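Bedding and Bed Making: Frequently Asked Questions

Clernard Guest Rooms and Furnished Lets
Help pages > Your room > Bedding

Answers to the questions guests and longer-stay tenants send us most often about the bedding in their rooms. If yours is missing, write to the front office through the contact form. We reply between 9 a.m. and 4 p.m.

What bedding comes with the room?

Every bed has a fitted sheet, a white duvet with a cover, pillows with cases, and at least one blanket. In the Plirkby building the blankets are dark. In the Gauthier building they may be any color, since we are still using up older stock there. We don't supply flat top sheets unless you ask for one.

Do I have to make the bed before housekeeping comes?

No. Leave it however you got out of it. A duvet bunched up across the bed is what our staff find in most rooms in the morning, and they start from there.

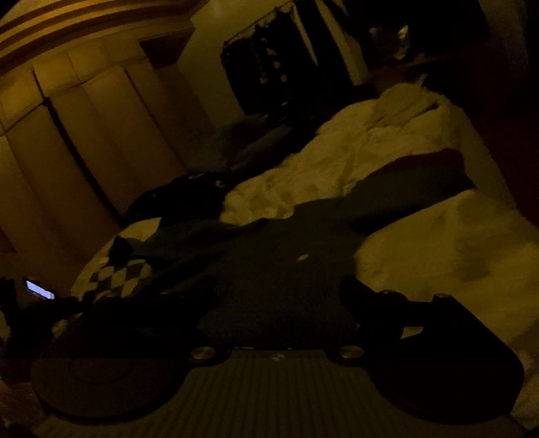 What we do ask is that you take your own things off the bed first. Phones, chargers, glasses and remote controls get wrapped up in duvets and end up in the laundry cart. Housekeeping will not strip a bed that has personal items on it. They will leave a card and come back the next day.

How often are the sheets changed?

Guest rooms: every third night, and always between guests. Furnished lets: you wash your own. Tenants can also swap a full set at the linen counter for 16 dollars. Duvets themselves are washed between stays. During a stay we change only the cover unless something has been spilled.

I'm in a furnished let. What temperature should I wash things at?

Sheets and pillowcases can go in at 60 C. Duvet covers and blankets should be washed at 40 C. The machines in the laundry room are marked in Celsius. If yours is a dial with words on it, use hot for the sheets and warm for everything else. Please don't put the duvet in the small machines in the apartments. It will fit if you push it, but the middle won't rinse. Use the large machine on the ground floor.

Can the blanket go in the dryer?

Yes, on low. Dry it separately from anything white. Dark blankets shed lint for the first several washes, and the lint shows up on duvet covers. Clean the filter before and after.

How do I get the duvet back into its cover?

Turn the cover inside out and lay it flat on the mattress with the opening at the foot. Put the duvet on top and match the corners. Tie the inside tapes at the two top corners. Then reach in, hold both top corners through the cover, and turn it right side out over the duvet. Shake it from the foot end and close the buttons. Some of the older covers have no tapes. Safety pins work, but take them out before washing.

The filling has bunched up at one end. Is it ruined?

Usually not. Take the duvet out of the cover, hold it by the flat end and shake it hard, then lay it out and pat the lumps apart with your hands. If it bunched in the wash, it is probably still damp inside. Give it another low cycle with a couple of clean tennis balls. If it stays lumpy after that, bring it to the linen counter and we will exchange it at no charge.

Does the blanket go over the duvet or under it?

Either way. We set beds with the blanket folded at the foot. In cold weather a lot of people spread it over the top, and then it slides off in the night. Putting it between the sheet and the duvet and tucking it in at the foot keeps it in place better.

What is the quickest way to straighten a bed with everything pulled out of place?

Take the layers off one at a time and put each on a chair: blanket first if it's on top, then the duvet, then the pillows. Pull the fitted sheet tight at all four corners. Put the pillows back, spread the duvet from the head down, and add the blanket last. Trying to tug everything flat while it is still piled together takes longer and leaves the sheet wrinkled.
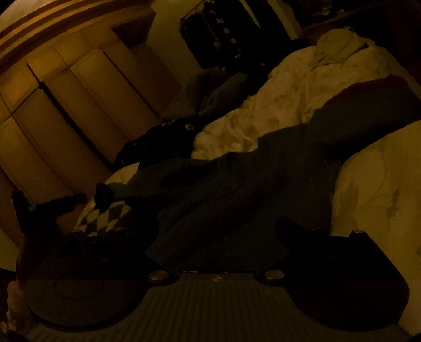
Page last changed: October

Should I air the bed first?

It's a good idea, especially in the ground floor rooms. Fold the duvet back toward the foot and open the window for 40 minutes or so before making the bed.

Can I use my own bedding?

Yes. Tell us and we'll collect ours. Please don't store our duvets under the bed or in the basement lockers, where they pick up damp.

Where does the bedding come from, and can I buy it?

Our duvets and covers are the Sellidico range. We don't sell them new, but retired blankets are sold at the linen counter each fall while they last. Last year we replaced 1,478 pieces of linen across both buildings.

I damaged something. What will it cost?

Ordinary wear and small stains are not charged. A duvet that has to be thrown out is 46 dollars. Tell us early, as many stains come out if we get to them the same day.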